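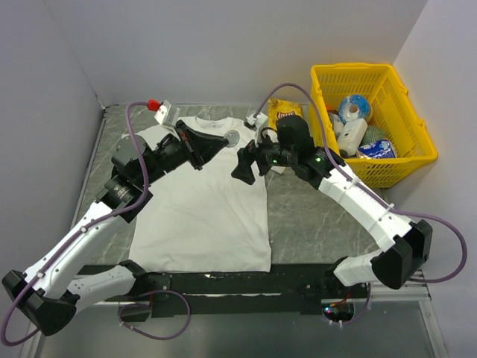 How does a robot learn to fold a T-shirt?
A person shows it how, again and again, until it has plenty of goes to copy from.

I work at Skamard, and showing robots things is my job (best job ever, if you ask me!). You can't just tell a robot arm "fold that, please". It doesn't know what a sleeve is, or that cloth flops about when you lift it. So I do the folding through the robot. I hold a pair of handles, one for each hand, and when I move my left hand the robot's left arm moves too. If I squeeze, its gripper closes — like a finger and thumb pinching the shirt by the shoulder.

All the time I'm doing this, a computer is saving where the arms went and what the cameras saw. One go from start to finish is called a demonstration. For a T-shirt we like to have 1,000 of them. Yes, I get bored! I do 100 and then I have a biscuit.

There's another way, which is to take hold of the arm itself and push it gently where it needs to go. My friends at Bridumness do it like that. It's a bit like when a grown-up holds your hand to help you write a letter.

Try it at home. Shut your eyes and ask someone to move your arms for you, very slowly, to fold a tea towel. Then have a go on your own with your eyes open. Which bit was hardest to remember? For me it's always the sleeves.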